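Home | Topics | Ask | Log in
Search questions...

Do cravings come back after a month off drinking?

I'm 38 days sober. The evenings were getting easier, then this week I wanted a beer every night at 9. Is that normal?
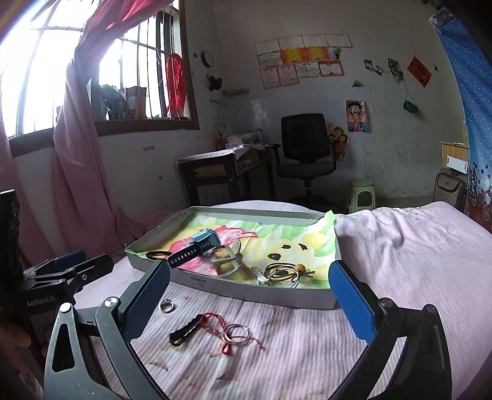 Small tray on the pink bedspread

Svend Zoëga
Yes. Mine came back in month 2 and eased off again. Eat something before 9 and call someone. If it gets worse, see your doctor.

Thijs Hoekstra
same here, tea helped

Contact | © Belska Help | Back to top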